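Brestis Kit de Muñeca: README y ficha de datos

Última actualización: 14/04/2023
Compartido 32 veces · 14 comentarios

# Brestis Kit de Muñeca

Paquete de captura y evaluación para manipulación en mesa. Este repositorio contiene el software del kit, los perfiles de calibración y el conjunto de episodios de referencia Lullerano, que se entrega con la licencia. El hardware se compra aparte, a través de Dustton o de un integrador autorizado.

## Contenido

- `driver/`: control de la pinza y lectura de la cámara de muñeca.
- `calib/`: perfiles de calibración mano-ojo y de cámaras externas.
- `lullerano/`: índice de episodios, esquema y particiones.
- `tools/`: conversión, recorte y comprobación de integridad.

Los binarios del módulo de sincronización (Taipe) no se distribuyen aquí. El instalador los descarga durante el primer arranque y comprueba la firma antes de copiarlos.

## Requisitos

Linux de 64 bits, Python 3.9 o posterior y un puerto Ethernet dedicado al controlador del brazo. El kit funciona sin GPU. La conversión a tensores es bastante más lenta en ese caso, pero el resultado es idéntico.

No se admite la instalación en máquina virtual. El reloj del anfitrión introduce desfases que Taipe detecta y que terminan en el rechazo del episodio.

## Instalación

1. Clonar el repositorio y ejecutar `./setup.sh`.
2. Copiar el archivo de licencia en `conf/`.
3. Lanzar `brestis check --all`.
4. Cargar un perfil con `brestis calib load <perfil>`.

Si el paso 3 devuelve `E_SYNC`, revisar primero el cableado y después la versión del firmware. Las versiones publicadas antes de diciembre no informan del retardo de exposición y el comando falla siempre con ellas.

## Puesto de trabajo

El perfil por defecto supone una mesa clara y lisa, una pinza paralela de dos dedos y una cámara pequeña fijada a la muñeca. Las cámaras externas van sobre trípode, al otro lado de la mesa, y se declaran una a una en `conf/rig.yaml`. El orden de declaración determina el índice del flujo en el episodio, de modo que conviene no alterarlo una vez iniciada una serie.
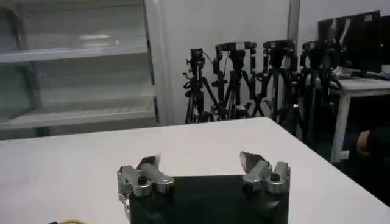
La calibración se repite cada vez que se mueve un soporte. El procedimiento parte de la pinza abierta y sin carga; el programa solicita una serie de poses y guarda el error de reproyección de cada una. Un perfil con error superior al umbral se guarda igualmente, marcado como `provisional`, y no puede usarse para generar particiones de evaluación.

Las superficies blancas obligan a fijar la exposición de forma manual. Con exposición automática, la entrada de los dedos en el campo de la cámara modifica el brillo de la mesa y empeora la segmentación. El valor se ajusta en `wrist.exposure_us`.

## Conjunto Lullerano

El índice recoge 3,279 episodios, de los cuales 3,000 forman la partición de entrenamiento. El resto se reserva para evaluación y no debe mezclarse con el anterior. Las tareas se agrupan en 14 familias, definidas en `tasks.csv`.

Cada episodio incluye:

- vídeo de muñeca y de las cámaras externas declaradas;
- posición articular y apertura de la pinza;
- marcas de tiempo Taipe;
- etiqueta de tarea y resultado (`ok`, `fail`, `abort`).

Los episodios `abort` se conservan a propósito. Para excluirlos se usa `--drop-abort` en el conversor. La etiqueta de resultado la asigna el operador al cerrar el episodio y no se ha revisado por segunda vez en todas las familias.

## Limitaciones conocidas

- Los objetos transparentes están poco representados.
- No hay episodios con dos brazos.
- Los reflejos en los dedos metálicos pueden confundirse con bordes de objeto cuando la pinza está muy abierta. El filtro `finger_mask` lo corrige en parte.
- El fondo aparece sin recortar. Puede contener mobiliario, equipos o partes del cuerpo de una persona. Quien necesite un fondo neutro debe aplicar `tools/crop_bg` antes de publicar resultados.
- La conversión completa ocupa roughly el doble que el original si se desactiva la compresión.

## Licencia y soporte

El código se distribuye con licencia de uso interno. Los datos pueden emplearse en investigación y en evaluación de producto, con atribución; la redistribución parcial requiere permiso por escrito de Brestis. Las incidencias se abren en el gestor del repositorio e incluyen la salida de `brestis report`. Las consultas sobre repuestos de los dedos o del soporte de cámara corresponden a Dustton.

Relacionado

- Taipe: notas de versión del módulo de sincronización
- Dustton: tabla de compatibilidad de soportes
- Lullerano: esquema de `tasks.csv`
- Brestis: migración de perfiles de calibración antiguos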